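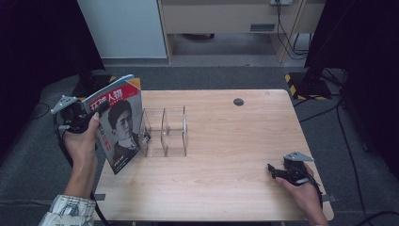

Eine Zeitschrift mit rot-weißem Titelblatt. In Zeitschriften und Zeitungen stehen oft Berichte aus anderen Ländern.

Was macht eine Botschaft?

Fast jedes Land hat Vertretungen in anderen Ländern. Eine solche Vertretung heißt Botschaft. Sie steht meistens in der Hauptstadt. Die Chefin oder der Chef ist die Botschafterin oder der Botschafter.

Stell dir zwei Länder vor, Skelby und Werna. Skelby liegt am Meer, Werna in den Bergen. Die Regierung von Skelby möchte wissen, was in Werna passiert. Gibt es dort bald Wahlen? Wird ein neues Gesetz geplant? Die Botschaft von Skelby in Werna liest Zeitungen, spricht mit vielen Leuten und schreibt Berichte nach Hause.

Botschaften helfen auch Menschen auf Reisen. Wenn jemand aus Skelby in Werna seinen Pass verliert, geht er zur Botschaft und bekommt dort ein Ersatzpapier für die Heimreise. Wer im Ausland ins Krankenhaus kommt oder verhaftet wird, kann sich ebenfalls melden. Eine Hotelrechnung bezahlt die Botschaft normalerweise nicht.

Wie viele Leute arbeiten dort?

Das ist sehr verschieden. In einer kleinen Botschaft sind es vielleicht 5, in einer größeren 40 oder noch viel mehr. Einige kümmern sich um Handel, andere um Kultur oder um Visa. Ein Visum ist eine Erlaubnis, in ein Land einzureisen. Viele Diplomaten ziehen nach ein paar Jahren in ein anderes Land um. Ihre Kinder wechseln dann auch die Schule.

Was passiert bei Streit?

Angenommen, Werna verbietet den Fischern aus Skelby, auf einem Grenzsee zu fischen. Dann kann die Regierung von Skelby den Botschafter von Werna zu einem Gespräch ins Außenministerium bestellen. Man sagt: Er wird einbestellt. Das ist ein deutliches Zeichen von Ärger. Ein Land kann auch seinen eigenen Botschafter nach Hause rufen.

Diplomaten dürfen im Gastland in der Regel nicht verhaftet werden. Das nennt man Immunität. An die Gesetze des Gastlandes sollen sie sich trotzdem halten. Das Gastland kann sie sonst auffordern, auszureisen.

Wörter zum Merken

Außenministerium: der Teil der Regierung, der für die Beziehungen zu anderen Ländern zuständig ist
Konsulat: eine Vertretung, oft in einer anderen großen Stadt, die vor allem Bürgern hilft
Diplomat: jemand, der sein Land im Ausland vertritt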